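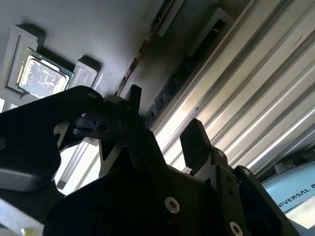 ¿Por qué me duele la espalda cuando estoy mucho tiempo sentado?

Una explicación para niños y niñas, escrita por Boglárka Szénási, fisioterapeuta

Quizás te pasó alguna vez. Estás dos horas con un dibujo o con un juego, te levantas y sientes la espalda dura como una tabla. Tu abuela dice que es por sentarte mal. Pero ¿qué pasa ahí dentro? Vamos a mirarlo con calma.

Tu espalda es una torre

En el centro de la espalda tienes la columna vertebral. Es una fila de huesos pequeños, uno encima del otro, que se llaman vértebras. Si pasas la mano por detrás del cuello puedes tocar una que sale un poco, como una canica debajo de la piel.

Entre casi todas las vértebras hay un disco. El disco es una almohadilla: por fuera es fuerte y por dentro es blando, parecido a la gelatina. Gracias a los discos puedes saltar de un escalón y los huesos no chocan entre ellos.

Por dentro de la columna baja la médula espinal, que es como un cable muy grueso de nervios. Por este cable viajan los mensajes entre el cerebro y las piernas, los brazos y todo lo demás.

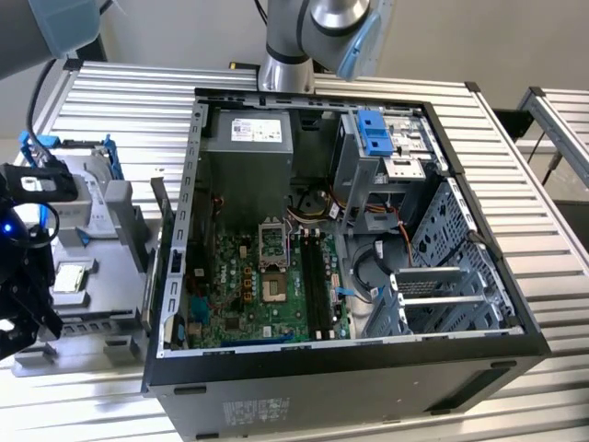 Un ordenador de sobremesa abierto, con la placa base a la vista.

¿Y los músculos?

La torre no se queda de pie sola. A los lados tiene músculos que tiran de ella, igual que las cuerdas sujetan una tienda de campaña. Cuando te sientas con la espalda muy redonda, los músculos de detrás están estirados todo el rato. Al principio no lo notas. Después de un tiempo se cansan y avisan al cerebro. Este aviso es la molestia que sientes.

Haz una prueba: dobla un dedo hacia atrás, muy suave, y déjalo así un momento. No te haces daño, pero pronto empieza a molestar. Suéltalo y la molestia se va. Con la espalda ocurre algo parecido.

¿Hay una postura perfecta?

Muchos niños me preguntan esto. Iqra, que tiene 8 años, quería saber si debía estar recta como un soldado toda la mañana. Le dije que no. También el soldado se cansa - y mucho. Lo mejor para la espalda es cambiar. Un rato recta, un rato apoyada en la silla, un rato de pie.

El juego del árbol

Este juego lo hacemos los martes en la escuela Talpur, en el grupo de mi compañero Sohail Rind. Necesitas solamente un poco de sitio.

Ponte de pie, con los pies un poco separados.
Pon las manos en la parte baja de la espalda, con los dedos hacia abajo.
Inclínate despacio hacia atrás, como un árbol con viento. Mira hacia delante.
Vuelve al centro y respira.
Repítelo cinco veces, sin prisa.

Si algo te duele, para y cuéntalo a una persona mayor.

¿Cuándo hay que decirlo?

Una molestia que se va cuando te mueves es muy común. Pero tienes que contarlo en casa si el dolor te despierta por la noche, si sigue varios días, si te has caído, o si notas hormigas o poca fuerza en una pierna. Entonces te puede mirar un médico, y quizás después un fisioterapeuta. El fisioterapeuta te hace preguntas, mira cómo te mueves y te enseña ejercicios para ti.

Palabras nuevas

Vértebra: cada uno de los huesos de la columna.
Disco: la almohadilla entre dos vértebras.
Médula espinal: el cable de nervios que va por dentro de la columna.
Postura: la manera de poner el cuerpo.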